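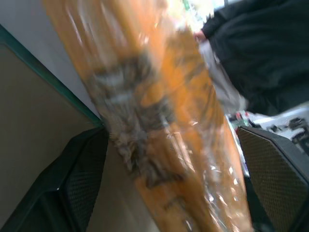

Busisiwe Adams wrote in to say that she has given up on pegs and clips for her snack and dry food bags, because half of them end up at the bottom of a drawer, and she wants to know what to do with a bag once it has been opened.

Most plastic bags can be closed with a fold. Lay the bag flat and push the food down to the bottom. Press the air out with your palm, starting low and working up. Fold both top corners in to make a point, then roll the point down tightly four or five times. Turn the bag over and tuck the roll under its own weight.

Long, narrow bags are easier. Twist the neck, double it over and put a rubber band on it – a wide one from a bunch of broccoli works well.

Slippery plastic tends to unroll. Stand those bags upright in a shoebox, packed close together, and they hold each other shut. Write the date you opened the bag on a bit of masking tape, 11/29/24 for example, and stick it across the fold.

Flour and rice do better in a jar. A 2-quart jar takes a full bag of rice with room for the scoop. Cut the cooking directions off the bag and drop them in on top.

In July, or any time the kitchen goes over 80 degrees, nuts and brown rice go in the fridge. Vernon Lachance keeps his in the freezer all year, and that works too.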